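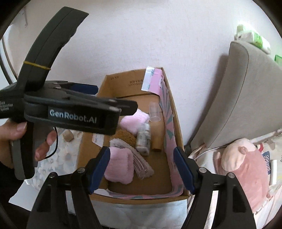
The finger that stopped talking

Last updated: March

OK so quick one, I have to be up early. Sunday was supposed to be an easy day. Pack a box, unpack the box, do it again. Household stuff – pink cloths, a bottle, a clear plastic cup or cylinder. I was doing it at home for the Devolwood set, two hand-held grippers, and by lunch I had what I thought was a really good run.

Then I opened the logs.

The left gripper's opening value was flat. Not noisy, not drifting. Flat. Sitting at 8 mm open for most of a take where I know I was squeezing and letting go the whole time. Video fine. Pose track fine. Just the one number frozen, and no error anywhere. Altora (the recording app I use, don't ask me about the interface) showed a green dot from start to finish.

The green dot only means the device is plugged in. Found that in the help pages later, way down. It does not mean new numbers are coming through. So if the sensor hangs, the app just repeats the last good reading forever and stays happy.

First guess was the cable. Swapped it. Worked for 2 takes, then froze again, so I wasted a good part of the afternoon thinking I'd fixed it. Second guess was the USB hub, an old Trilel one. Went straight into the laptop instead. Same thing.

What it was in the end: the plug at the gripper side. When I reach over the side of the box and tilt my wrist down, the cable pulls on the connector a little. Enough to drop the sensor line but not the power. I could make it happen on purpose by tugging the cable sideways. Every time. Reaching in straight from the top, never.

So all the far corner grabs are bad and the near ones are mostly ok. Which is the worst kind of bad data, becuase a quick spot check looks fine. Almost 100 clips I can't trust. I'm tossing the lot, not going to try and patch them.

Changes for now:

Slack loop in the cable so the wrist can turn without pulling.

Open and close both grippers all the way at the start AND the end of each take. If the number doesn't move, the take goes in the bin.

Small script that beeps if the value stays exactly the same for 900 frames. Crude. It'll go off when I hold still too long, I can live with that.

I wrote to Aravena, where I bought the cables, to ask for one with a right angle plug. No answer yet.

Still want to know why the power holds while the data drops. Maybe a worn pin? I havent opened the housing and I don't really want to. If you've had the same thing leave a comment. More when the new cable shows up – next batch is towels, so lots of wrist.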